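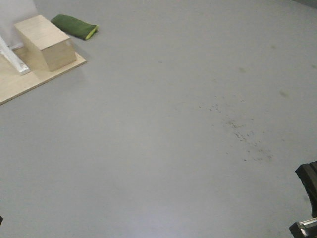

A smooth gray floor. The pale patch is reflected light.

Category: Light and Color, Ages 7 to 10

Why do some things shine and other things do not?

Take a spoon from the kitchen and look into it. You can find your face there, maybe upside down. Now look at a sheet of paper. No face! But light falls on both of them. So where did your face go?

Light travels in straight lines. When it meets a thing, some of it jumps back. We call this reflection. The spoon is very smooth, so the light jumps back in good order, like a ball from a hard wall. Your eye receives it in the same order, and you see a picture.

Paper feels smooth to your finger, but under a microscope it is full of small hills and holes. The light hits them and flies away to all sides. The order is lost. You see white paper, and no picture of you. A surface like this is called matte.

Many things are in the middle. A painted floor can be matte and still have a bright place where the light of a lamp or a window comes back to you. Walk a few steps and look again. The bright place walks with you! This is because your eye now catches other light.

Try it at home

You need a flashlight, a piece of kitchen foil and a dark room. Ask an adult before you make the room dark.

Put the foil flat on the table. Hold the flashlight 30 centimeters away, a little from the side, and look for the bright spot on the wall or the ceiling. Now make the foil into a ball, open it again and put it back. What happened to the spot? The foil is the same foil, but now it has hills and holes. You can draw the two results in your notebook, one beside the other.

Water does the same. The lake in Lultville is like a mirror at 9 in the morning, when there is no wind. Later the wind makes small waves, and the trees in the water break into many pieces.

New word: matte. Say it like "mat," the thing in front of the door.

Esetti Science Pages for Children | Contact us | Back to top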